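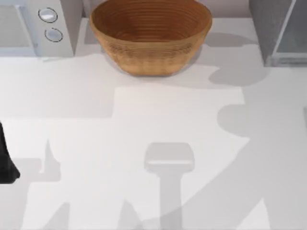 A wooden bowl on a white counter.

Your bread and the end of summer

Many members wrote to us this month with the same problem. The sourdough that behaved well in spring is now too fast, too sticky, and flat when it comes out of the oven. I had the same problem in my first summer in Munum, and I threw away more dough than I like to remember. So I want to write here what helped me.

The first thing is the temperature of the kitchen. Our recipe sheet was written in February, when most of us have cold kitchens and the dough needs the whole night. If your kitchen is at 80 degrees in the evening, the same dough will be ready before you go to bed. Please do not follow the hours on the sheet. Look at the dough. When it has grown by half and the surface is a little round at the sides, it is time to shape it.

The second thing is the water. In winter I use it warm, but now I keep a bottle in the refrigerator and take it directly from there. You can also use less starter. I went down to half of my usual amount and the taste did not suffer – my family even preferred it, because it was less sour.

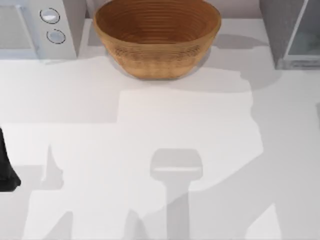
The bowl with its fine ridges, between two appliances.

Some of you asked about the flour from the Druvik mill. Yes, the new sacks are different from the old ones. The flour drinks less water, and with the quantity in our recipe the dough becomes a puddle. Hold back a few spoons of water at the beginning and add them only if the dough feels stiff. The rye from the same mill has not changed, as far as I can tell.

After shaping, I put the loaf in the refrigerator for 11 hours. It can stay longer, but then the crust gets many small bubbles. I like them, my neighbor does not. Bake it cold, directly from the refrigerator. It is easier to cut the top this way, and the loaf keeps its shape better.

If a dough has gone too far, do not try to save the shape. Put it in an oiled pan, press it with your fingers, add salt and rosemary, and you have a flat bread for dinner.

The next bread exchange is in the hall in Plunel, as before. Bring 2 loaves if you can, one to share there and one to trade. Those who come from Aryee should know that the bridge is still closed, and the bus goes by the upper road. Please bring also a jar with a lid if you want some of the rye starter.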